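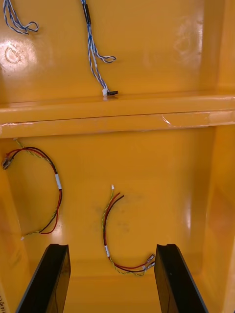
09/02/2025

I slept badly and woke up before the alarm, so I was in the workshop early and made coffee for everyone, which I almost never do. Then I stood with my cup in front of the orange housing and thought about wires until the others came.

It is the second Brusau cabinet that we try to finish this summer. The color is still a surprise to me every morning. On the order paper it was called "warm yellow," but it is much more orange than yellow, and so glossy that the lamp makes a white spot in the back wall when I look in. Kipchumba likes it very much. He says it looks like a tractor that somebody loves. I said that I would prefer gray, because on gray you do not see each touch of a finger. There is a whitish smudge on the upper right of the back wall and I do not know if it is from my hand or from the paint shop. There is also a pale scuff on the front of the ledge, on the right side. I am not happy about the scuff. I wrote it in the notebook, but I did not call Plomia yet, because with the paint people one must be calm on the telephone, and today I was not calm.

The wires are my real subject. I spent the evening reading the drawing again at home and I believe now that I understand the idea of the man who drew it. The blue-and-white twisted cables belong to the upper compartment, and the red, black and yellow-green ones belong to the lower compartment. The ledge goes across between them like a floor between two apartments, and the neighbors should not visit each other. When I started this work I thought a cable can go wherever there is space. Kipchumba corrected me on this many times, always politely, and one time with a pencil on the wall, which we then had to paint.

The long blue-and-white cable comes down from the top almost straight and its white connector was lying on the ledge. I like this one. It hangs well, it has a short black sleeve near the top, and lower there is a branch that goes to the right and makes a small loop. The other one, in the left corner, is less obedient. It curls, and its end turns back to the right like it wants to go and see its brother. All the morning I asked myself if it is too short or if it only has a bad memory from being rolled up in the bag. My wife says I talk about cables as if they were children. Maybe this is true. Our children are grown up and the cables are here.

We had a small argument before lunch. Kipchumba wants to put the clips on the back wall, and I want them under the ledge for the lower ones and only two on the back wall for the upper ones. His reason is that the customer opens the door and sees everything at once. My reason is that glue on such a shiny surface is never sure. We tried one clip on a piece of scrap from the same paint, and we will look at it tomorrow, so nobody won the argument today. We ate the soup in peace. He had brought bread from the Presaseo bakery, the dark one with seeds, and gave me the end piece without my asking.

After lunch I called Langat about the terminals. The lady was friendly but she asked for the order number three times, and it is number 314, so it is not a long number to write down. She promised four bags by the end of the week. I have stopped believing in the end of the week, but I thanked her. I also asked for the price of the longer sleeve and she did not know it.

The afternoon was slow. I cleaned the tools and cut labels from the white tape. My handwriting in capital letters is getting worse, so I practiced on an old envelope first, like in school. For the yellow-green wire we always write "ground," and when I came to this country I thought it meant the wire must lie on the ground. I remembered this today and laughed alone, and Kipchumba looked at me over his glasses but did not ask.

I wiped the right side wall with the soft cloth, only from top to bottom, never in circles. The light runs in long stripes along the inner edge there and one can see very well if the cloth leaves something. I left the smudge in the back for tomorrow, when I will have the proper cleaner and more patience. The thin dark line in the front of the ledge also bothers me a little. I think it is only a seam. I will ask Kipchumba if it should be closed with something, or if the paint people will say that it was always so.

It rained when I came home, and I had left the bathroom window open. The mat is hanging over the tub now. I ate the rest of the rice and wrote to my sister, who wants to visit us in March. I answered that March is good, but she should bring warm shoes.

For tomorrow: look at the clip on the scrap piece, find the small side cutter (I think it is in my other jacket), call Plomia after ten and speak slowly.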